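The great cold cure notebook

January 2024

So I have had a cold since before New Year's and I am now at the stage where I read the backs of tea boxes for entertainment. My grandmother kept a notebook of remedies, a fat one with a cloth spine, and my aunt finally mailed it to me in November. It has 144 pages and I'd guess half of them are for coughs. The other half is mostly warts and one very long recipe for pickled pumpkin!

I thought I'd try a few and report back, seeing as I'm stuck on the couch anyway.

First up was onion syrup. You slice an onion, layer it with sugar in a jar and leave it overnight. In the morning there's this brown liquid at the bottom and you take it by the spoonful. I'll be fair to it, the taste is sweeter than you'd think and my throat felt better for maybe an hour. The kitchen smelled until the weekend though, and my coat still does (I hung it on the back of the kitchen door, lesson learned).

Then mustard powder in the socks. Grandma underlined this one twice. I wore them to bed for two nights and all I got was yellow toes and sheets that needed the hot wash. Priit Kütt from my choir swears you have to use the coarse kind and wear a second pair on top, so if anyone wants to take that up with him, go ahead. I'm done with mustard.

The one I really did like was the steam bowl with thyme. Big bowl, boiling water, handful of dried thyme, towel over the head. I did it every evening and slept so much better afterward. My glasses lived on top of the fridge that whole week because I kept putting them down in silly places. I bought the thyme at Rätsep, the little shop by the bus stop, and they sell it in paper bags for a lot less than the supermarket does.

My throat came back for a second round last week, which meant back to honey and black radish. You hollow out the radish, fill the hole with honey and wait. It's peppery and strange and I've had it on toast, which I don't think was Grandma's plan.

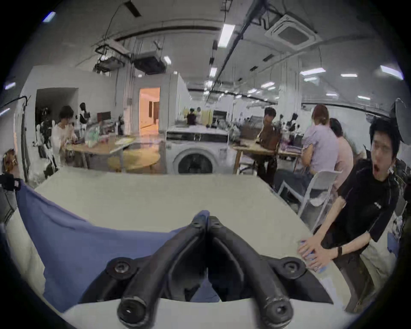

Mouth wide open, little bottle in both hands. Me with my morning spoonful looks much the same.

Still to try: the goose fat (I'm putting that off), a cranberry thing that calls for 32 juniper berries, and something on page 90 where I can't read the main ingredient at all. It could be "barley" or it could be "barrel". I've asked my aunt and she says she always thought it was "butter".

If your family has a cold remedy that's weirder than mustard socks, put it in the comments, please. I've got about half a jar of onion syrup left too, if anybody local wants it.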